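Subject: Re: [clumness-interiors] Dimming shimmer and veiling glare over pale tables

Ánh Quan wrote:

> We have the Plovel linear pendants in two rooms at Katavstead, both on
> the Moussa dimming module. At full output nobody complains. At the
> evening setting, which is 40 percent, two people report headaches and
> one says the light "crawls" when she moves a pencil quickly. Our
> electrician measured the line voltage and found nothing wrong with it.
>
> Separately, the tables in the smaller room are pale and some people
> find them tiring to look at. The proposal on my desk is to replace
> the tabletops with something darker. Before I sign for that I would
> like to know whether the two complaints have the same cause, and
> whether anyone has fixed either one without buying furniture.
>
> I can get readings if someone tells me which ones to get. So far I
> have a single number, 118 lux at the far table at the evening
> setting, taken with the sensor flat on the surface.

I would treat these as two faults until measurement says otherwise. They can add to each other in a user's experience, but the mechanisms are separate and so are the fixes.

The dimming complaint first. A line voltage check does not tell you much here. On a 60 Hz supply the voltage at the fixture can be perfectly clean while the driver puts out current that is switched on and off to reduce the average. That is pulse width modulation, and whether it is visible depends on the switching frequency and on how deep the off period is. At full output the LED is on all the time and there is nothing to see. At 40 percent it is dark for more than half of each cycle. The pencil test your colleague did by accident is a sound one. If a moving pencil breaks up into a row of separate pencils, the modulation is deep and the frequency is low.

The second possibility is a mismatch between the dimming module and the driver. Some drivers take a control signal and do their own current reduction. Others expect the incoming supply to be chopped for them. If a phase-cut module is feeding a driver of the first kind, the result at low settings is an irregular shimmer, and it often changes when a fixture elsewhere on the circuit is switched. We had this with the Moussa module on four circuits. Three were fine. The fourth had a shorter run and fewer fixtures, so the module was working below its minimum load. Check the minimum load on the module label against the sum of the driver inputs on each circuit, and do it at the fixture count you have now, not the count on the original drawing. Ours differed by two pendants that had been taken down to make room for a duct.

What to measure, in order:

1. Average light level at each seat, at full output and at the evening setting, with the blinds closed. Sensor flat on the table, person out of the way.

2. Modulation, at the same seats and settings. A handheld flicker meter is enough. Write down both the frequency and the percent modulation, since either one alone is hard to interpret.

3. The same two readings with one circuit on and the others off, repeated for each circuit. This is tedious and it is the step that found our problem.

4. Level on the walls at seated eye height. People leave this out.

On your single reading: 118 lux is low for drawing or for reading small print, whatever the flicker result turns out to be. If people are doing detailed work in the evening they should have a higher general setting or a local lamp. I would want the local lamp anyway, for reasons that come up in the next part.

Now the tables. "Too bright" covers at least three different conditions, and a darker top only cures one of them.

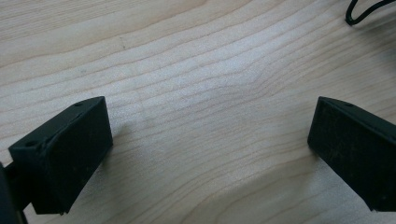 Reflectance and gloss are independent properties, and the complaint forms I have seen almost never separate them. Reflectance is the share of incoming light that comes back at all. Gloss describes how much of it comes back in one direction, as it would from a mirror. A surface can be dark and glossy, in which case a pendant shows up in it as a hard bright bar against a dark field, and this is worse for reading than a pale matte top. Pale wood with a fine speckled sheen over the grain, beige going to a greyish cream, is the usual candidate for a test, and I would run the test before pricing any replacement. Put a small mirror flat where the complaint is, sit down, and look into it from the normal working position. If you see a luminaire in the mirror, you have a reflected glare problem, and the position of the luminaire is the thing to change. If you see ceiling only, move on to the contrast question.

Contrast is the second condition. A pale table in a room with dark walls will look bright because the eye adapts to the average of the whole view. Raising the wall level a little often ends the complaint with the table untouched. This is why item 4 is on the list. In our larger room the walls were a dark green paint and the pendants had almost no sideways output. We added two wall washers and left everything else as it was.

The third condition is a table that is too bright because it is overlit. That is the simple case and the dimmer takes care of it, provided the dimmer does not introduce the first fault. You can see how the two complaints get entangled. Someone turns the lights down because the table is glaring, gets shimmer, turns them back up, and files both under "bad lights."

If the mirror test shows a luminaire, the options by increasing cost are as follows. Turn the table a quarter turn. Shift the table so that the pendant falls to the side of the sitter. Rehang the pendant. Fit a deeper louver or a microprism cover; Plovel sells a cover for the linear pendant, but it reduces output, so repeat measurement 1 afterward. Refinish the top with something flatter. Replace the top. I have never reached the last one.

A loose desk pad is sometimes proposed as a cheap alternative. It works for a fixed writing position and is a nuisance anywhere people move things across the table. The edges lift, and the reader's eye now has a step in brightness running through the middle of the work.

The floor deserves a line in your survey as well. It makes up a good part of the lower field of view for anyone sitting at a small table, and a mid-toned floor is easier to live with than either extreme. Gray carpet under a light wood-grain top, which is the combination I keep coming back to, gives a moderate step at the table edge and no reflected image from below. Rounded corners have no effect on any of this, though I like them for traffic reasons. Take the seated readings with someone in the seat where you can. Forearms and sleeves reaching over a small top shade a noticeable part of it from an overhead source, and an unoccupied reading will be optimistic.

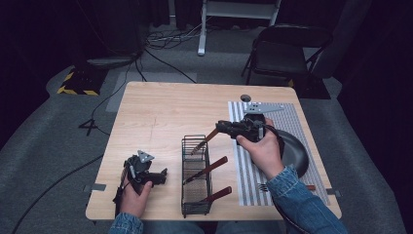
Local lamps

A local lamp should light the work from the side, ahead of the sitter's shoulder, and its lit opening should be below eye height or properly shielded. For people who work with both hands over the table there is no side that is free of hand shadow, so use a long source in preference to a point source. The shadow edge softens and people stop noticing it. Check the lamp for modulation too. I have seen a carefully corrected ceiling installation let down by a cheap desk lamp with its own poor driver.

Match the color temperature to the ceiling fixtures if you can. A mismatch does no harm to the eyes that I know of, but on a pale wood surface it shows as two differently tinted patches and you will get mail.

What I would do in your position

Get the per-circuit modulation readings first, at the 40 percent setting, and hold off on the tabletops. If the readings are poor on every circuit, the driver and module pairing is wrong and you need a current-reduction driver or a different control method. If they are poor on one circuit, look at load. Do the mirror test the same afternoon. It takes a few minutes per seat and costs nothing.

If you post the driver part number and the module label text I can compare them with ours. The label is on the inside of the cover on the older Moussa units, so have the circuit isolated before anyone goes looking — the terminals sit directly behind it. Fixture counts per circuit would help as well, along with a rough sketch of where the tables sit under the pendants. Ceiling height too, if you have it.

Recent threads on clumness-interiors

Louver cleaning: wet method or dry
Plovel pendant suspension kits, shorter cable wanted
Re: Wall washers on a dark green wall
Acoustic panels blocking occupancy sensors
Re: Re: Minimum load on shared neutrals
Matte finishes that survive hot cups
December list maintenance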